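Grondden publishes maintenance schedule for Drukley hand-held gripper

January 11, 2018

Grondden has released a revised set-up and maintenance schedule for the Drukley, its hand-held two-arm gripper for work with thin film packaging. The schedule replaces the notes issued with the first units in December and applies to all units now in service.

The revision concerns the finger linkage. Each finger is carried on black jointed links that turn in brass-coloured rings. Wear at these joints shows first as side play at the fingertip, and a finger with side play will close on film at a slight angle. Dried foods and other light goods in glossy packets are the most sensitive to this fault, as the film slides before the contents are held.

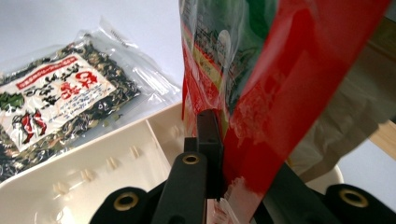
Page 2 of 4

Under the new schedule, the joints are inspected every 3,000 closing cycles. The operator opens the gripper fully, holds the outer link still and moves the fingertip from side to side by hand. If movement can be felt, the ring and its pin are replaced as a pair. Rings must not be oiled. Oil collects dust from paper and card and is carried on to the packaging.

Finger faces are wiped with a dry lint-free cloth at the start of each shift. Where residue from printed film remains, a cloth dampened with water may be used, and the face is left to dry before the gripper is closed.

Closing force is then checked with a spring gauge placed between the fingertips. The setting for film packets is 76 per cent of full travel on the adjusting screw. It should be confirmed after any change of ring, pin or finger. Both grippers of a pair are set at the same time and to the same figure, including when only one has been repaired.

Field trials of the schedule were carried out by Pritska, a contract packing firm, on a table laid out with packets, loose bags, paper and card. Pritska reported that most faults logged as poor grip were traced to a difference in setting between the two grippers of a pair. Empty or lightly filled bags gave the clearest indication, as the film gathers into a narrow column when lifted and any uneven closing lets it turn between the fingers.
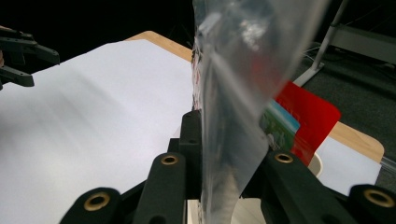

Can a worn ring be replaced without returning the gripper to Grondden?
The ring and pin can be changed on site with the standard tool kit. Bent links and cracked fingers should be returned.

Replacement rings and pins are supplied by Šimek, which also holds stock of complete finger assemblies. Orders should quote the serial number on the handle. Delivery normally takes around 4 working days.

Units that have passed 3,000 cycles without an inspection should be checked before further use. The result is entered on the record card supplied with the schedule, together with the cycle count and the screw setting. Grondden will accept earlier record cards until the present stock is used up.

The schedule is sent free of charge to registered users. Printed copies can be requested from the Grondden service desk.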